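3.2 Loan tenor and drawdown in the Mwakyusa portfolio

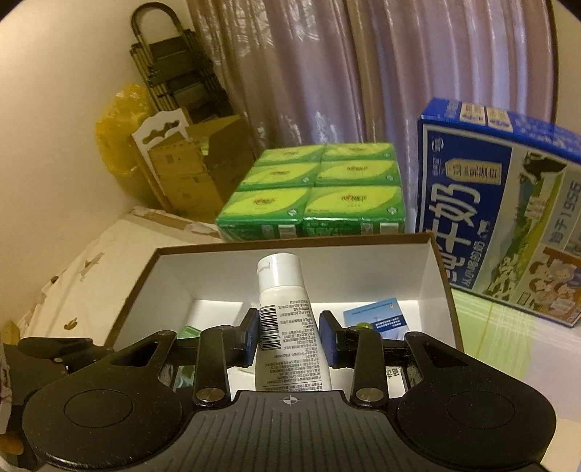
The second group of contracts covers small solar home systems financed through Neleo, a revolving debt facility set up to lend to local distributors. Each distributor borrows in local currency and repays from customer instalments. The sample holds 765 contracts signed in the Mwakyusa district, all for systems rated at 80 W. Contracts with missing repayment records were dropped before the analysis.

Tenor was taken from the signed agreement and not from the date of the last payment, as late payers would otherwise appear to hold longer loans. Where a contract had been rewritten, the first version was used. Interest was converted to a yearly rate following Rotich's method, with fees spread evenly over the term.

Figure 2. Held tube, upright, barcode at left.

Drawdown by distributors was uneven. Prukness drew its full credit line in May, before the customer contracts it was meant to fund had been signed, and so carried interest on idle cash. Nuroto drew in smaller amounts against signed contracts. Its cost of funds per system was lower, although both firms borrowed at the same headline rate.

The facility sets a minimum drawdown of 1000 units of account. For smaller distributors this limit matters more than the rate itself, and it is treated as a separate variable in the regressions of Section 4. Currency losses are borne by the facility and are left out of the distributor accounts.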